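Goreck Digital Access Program: Progress Report to the Fodach Fund

Enrollment reached 251 households by the end of February, against 33 at the start of the grant. 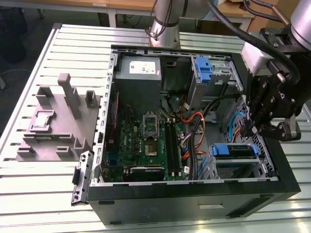 Evening classes at the Ó Dálaigh branch library remain full, and a waiting list is in place.
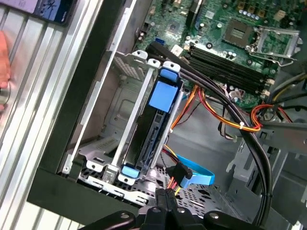 Desktop computer with the processor socket open.

Spending is within budget. The Trimilix broadband discount was extended to 20 more homes.

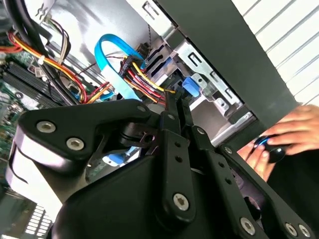 Open desktop computer case, with a gripper and a hand.

We request approval to move unspent travel funds to printing costs for the 2 remaining class terms.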